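In defense of the slow gripper test

We have been trying out grippers at Harinness since June, and I have come around to an opinion that won't make me popular with the folks who sell them: the spec sheet is the least useful page in the box. The Solska looked wonderful on paper, and so did the Gaveck, and I spent a good many happy evenings reading about both (my family will confirm this).

Then we put them over a bin of odds and ends, which is where I think every comparison ought to begin, and the nice tidy numbers stopped helping me much. 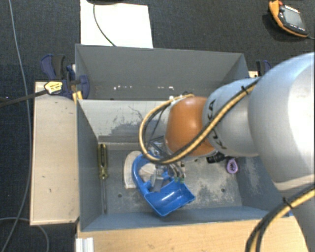
The KUKA arm over the test bin, with the gripper above the blue scoop-shaped piece.

A screwdriver is a dear old friend of a test object, long and skinny and awkward near a wall. Curved plastic is worse! I'd give any gripper 30 tries at each before I let myself have feelings about it, and I'd want the cables dressed the way they'll be in real use, too, because a bundle that behaves on the bench can tug at the wrist once the arm starts reaching into corners.

So please, if you're choosing one this winter, ask for a loan of 6 weeks and fill a bin from your own junk drawer.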